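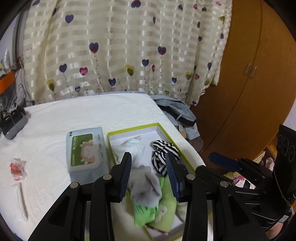 Baby clothes gift box, fold or roll??

plokach_mom
ok quick one, shower is at 2 and I'm still doing this on the bed. white box w/ the green rim, kids clothes, mostly soft stuff. the fuzzy gray thing eats up half the space. do I fold flat or roll? and do the wet wipes go IN the box or next to it. tissue paper yes/no. help

seleck24
roll. always roll. you see every piece when the lid comes off

dustyhem
disagree, rolled baby stuff looks like a tray of burritos. Fold flat, thick things on the bottom, the one with the little animal face on top so thats what they see first. Stripes off to a corner

plokach_mom
the animal face one is light green btw, sort of matches the rim. putting it face up

seleck24
fine but fuzzy stuff folded flat pops right back up and the lid wont close. ask me how I know

dustyhem
so fold it in thirds and put it under everything?? it's fabric, it squishes

Pilkington_6
Wipes outside. Packs can leak, had one soak through a whole layette set in July. Tie it on the lid with ribbon if you want it to look like part of the gift.

nightfeeds
nah wipes in, best part of the present. I got 3000 onesies and not one useful thing. zip bag around the pack if your worried about leaks

Pilkington_6
A zip bag in a gift box looks like leftovers.

nightfeeds
parent of a newborn does not care lol

fandach197
skip the tissue if the box is white inside already. just more to pick out. also wash first or no? I always leave unwashed w/ tags so they can exchange sizes

dustyhem
unwashed, agree. tape the gift reciept under the lid

plokach_mom
ok going folded, gray one on the bottom, green on top, wipes on the outside bc I only have sandwich bags. would a lollipop in there be weird? for the big brother

seleck24
not weird, but tie it to the ribbon. wrapper or no wrapper I wouldnt put candy against white cloth

nightfeeds
yes to lollipop, big brother gets forgotten every time. still think wipes in

plokach_mom
lid closes!! barely. thx all, gotta find ribbon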